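Sun 3 October

Slept until almost noon, woke up convinced the phone was ringing, and it wasn't. Third time since Thursday. I'm going to write the week down while I still have it in the right order, mostly because Dong-hyun wants a timeline from me tomorrow and the version in my head currently has Wednesday happening twice.

So. Stusetti sells coffee beans and sends people little points for buying them. The points live in an account, the account has a password, and the password is, for a great many of our customers, the same one they used for a forum about tropical fish years ago. The forum got breached at some point, everything ends up in a list, and the list ends up with somebody who has a script and a free evening. I've given this talk to new hires so often that I do it in my sleep, and on Tuesday night I more or less did.

Necati called at ten past eleven. He does customer support and is not supposed to be working at ten past eleven, but he'd left the inbox open on his tablet and people kept writing in to ask why their points were gone. One woman had saved for two years toward the grinder. She attached a screenshot and used the word "heartbroken." I told him it was probably the sync job, which falls over every few weeks and shows everyone a balance of zero. I was very calm and reassuring about it. I'd like the record to show how calm and reassuring I was, given that I was completely wrong.

It wasn't the sync job. The sync job was fine, for once in its life. The login page had been getting hit all evening from what looked like every apartment building on three continents, each address trying a couple of passwords and then politely wandering off. We have a rate limit. It blocks anyone who fails too many times from one address. It did its duty perfectly and blocked no one at all, except Kulsoom, who had forgotten her own password and was trying to get in to help.

Kulsoom had it figured out before I'd finished making tea. She sorted the successful logins by browser version and there was one nobody on earth should still be using, and it was using us a lot. 751 accounts. They'd get in, turn the points into gift codes, have the code emailed to a new address, and leave. No fuss. Very few of our actual customers get through the checkout that smoothly, and I've sat through the usability sessions.

We turned off gift codes at a quarter to one. Then we had the argument about whether to turn off logins altogether, which required Jong-dae, because anything that might stop a sale requires Jong-dae. He picked up on the second ring and asked how many orders we'd lose overnight. Roughly 200, I said, going by last month. He breathed for a while. Then he said to do it, and asked me to write him something he could forward, "without the word attack in it." I wrote that we'd seen unusual sign-in activity, which is what people in my trade say when the house is on fire and the sofa has gone out the window.

Finished at 4 in the morning. Forced a reset on everyone we knew about, killed every open session, and went to bed with my shoes on.

Wednesday was the reset emails. I had asked, back in the spring, whether our mail provider could handle a big burst, and had been told yes by someone who has since left to make furniture. The answer is 2000 an hour, and after that they decide you're a spammer. So our very urgent letter, telling people their account might have been broken into and to please click the link to choose a new password, went mostly to junk folders, where to be fair it looked right at home. Necati pointed out that it read exactly like the fake ones we train the staff to report. Four of our own staff reported it. I sent them each a thank-you and meant it, sort of.

Also Wednesday: the vendor call. Rirari makes the bot filter we pay for, and I wanted to know why the bot filter had spent Tuesday evening filtering no bots. Their person was cheerful. It emerged, after some clicking on her end, that our filter was in what they call observe mode. It had seen everything. It had written it all down, in a lovely dashboard with a red line going straight up, and it had told no one, as configured. Configured by whom, I asked, in the voice of a man who already knows. There was an audit log. It had my name on it, from last November, with the note "temporary, turn back on after holiday sale."

I stared at that for some time.

I told Dong-hyun right away, partly from honor and partly because he has access to the same log. He took it well. He said he'd rather hear it from me than find it, and then he was quiet, and then he said he'd approved the change. I scrolled down and he had. We've been extremely kind to each other ever since.

Thursday and Friday ran together. Ye-seo Koo came in from legal with a notebook and the question of who we have to tell, and how fast, and whether a points balance counts as money. I said the woman with the grinder thought so. Ye-seo wrote that down. She's the only one of us who slept all week and I found myself resenting her complexion. She also wanted to know exactly what the intruders could see once they were in, so I spent Thursday afternoon logging in as a pretend customer and listing it: name, street address, the last orders, birthday if they'd given it to us for the free cookie. I'd forgotten about the cookie. We've been storing people's birthdays for the sake of a cookie. She underlined that twice.

Saturday I did nothing, badly. Checked the dashboard from the grocery store, from the parking lot, and once from the shower with one arm out.

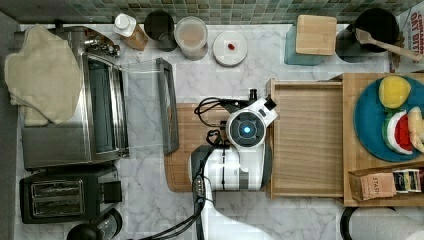
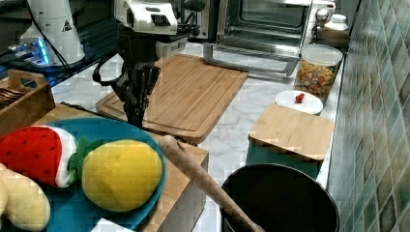
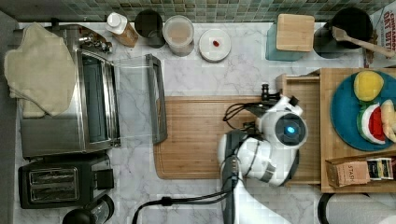

Kitchen counter with the cutting board out.

Back to today. I told myself no laptop until evening and lasted until the eggs. Graph is flat. They tried again Friday night for a few minutes, ran into the filter, which is now switched on and blocking with the zeal of the newly converted, and went off to bother somebody else. I should feel good about this. Mostly I feel like the man who put a lock on the door and is being congratulated by people stepping over where the TV used to be.

My sister called to ask if it was safe to use her Stusetti account. I said yes, and asked what her password was like, in general terms, and she told me it. Out loud. The whole thing. It was the dog's name and her house number. I said please change that and she said but then I won't remember it, and I said that's what the password manager is for, the one I set up for you at Christmas, and she said oh, I forgot the password for that.

I do this for a living.

Things to put in the timeline tomorrow, before I lose them:

First customer email 8:40 Tuesday evening. First human to notice, Necati, two and a half hours later, off the clock. (Get him a day off. Or a grinder.)

Rirari alerts to go to the on-call phone and also to Kulsoom, who reads things.

Points redemption to a new email address needs a second step. Product has been against this for a year on the grounds that it adds friction. I'd like some friction, please.

Every "temporary" change gets an end date that somebody's calendar knows about. I went looking for others this afternoon, just to see. There's a firewall opening for a contractor called Jeon. I don't know who Jeon is. Kulsoom doesn't know who Jeon is. Dong-hyun thinks it might have been the people who installed the door badges, but those were Kistance, he's nearly sure, and he has a mug from them. I closed the opening at three and have been waiting since then for someone to complain. Silence so far. Either it's been dead for ages or the badge doors stop working at eight tomorrow and we all meet on the sidewalk.

Jong-dae wrote at dinnertime. He'd like fifteen minutes on Monday about "lessons," and he wants to know if we can say on the website that we take security seriously. I said give me until Tuesday.

Customers get their points back regardless, he did agree to that, and quicker than I'd expected. The grinder woman's went through on Friday by hand. Necati did it and then wrote her a note that ran to a page and a half.

Charge the phone. Find out about Jeon. Change my own fish forum password, if I can still get in.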